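Nomari Hand-Held Gripper, with the Kandport Open-Jaw Method

We have been making the Nomari for people who want to show a robot how to do a job by doing the job themselves, and this page covers the newest thing we ship with it, a way of sorting your recordings that came out of a good deal of patient work by Sombat Ongart at our Kandport bench.

When you record by hand you naturally spend time with the jaws open, reaching toward something or waiting to pick it up, and most training pipelines treat those stretches as filler. Sombat wanted to know how much they matter. He took 3,884 recordings and marked the open-jaw moments in 1,512 of them, then trained the same small policy with and without the marks. With the marks, missed grasps fell by 15 percent on our table tasks, and we were delighted! The method needs only the view from the tool's own camera, with both fingers showing at the bottom and a plain, light surface behind them. 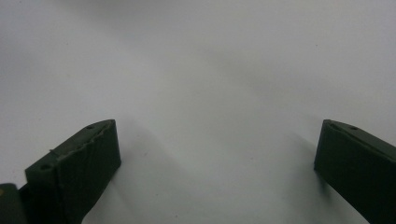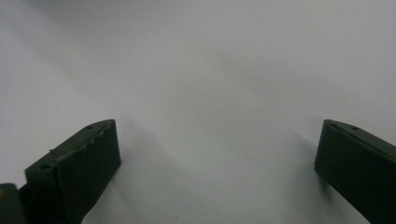 Open jaws over a plain white surface, both views from the tool's camera. The small round holes are on the tops of the fingers.

The marking software is called Trelov and comes with every Nomari. You give it 20 open-jaw views to start from (more is fine, but we haven't seen much gain) and it learns the gap between the fingers for your own set. Do start over if you change fingers, even for a pair from the same batch, as small differences along the edges can throw the gap measurement off. Soft, even light is best, and shadows beside the fingers are fine as long as their edges are blurry.

The tests were all done on flat tables, so please don't expect the same numbers inside a drawer or a deep bin. We'd love to hear from anyone who tries it there.

Comments

hollenstein_lab: Does Trelov need both fingers in view the whole time? Ours drifts to one side a bit.

Nomari support: Both tips need to be visible, but they don't have to be centered.

mj_bench: Redid our starter views after a finger swap and the marks lined up again. Thank you for the tip.

pell: Any plans to test it on dark tabletops?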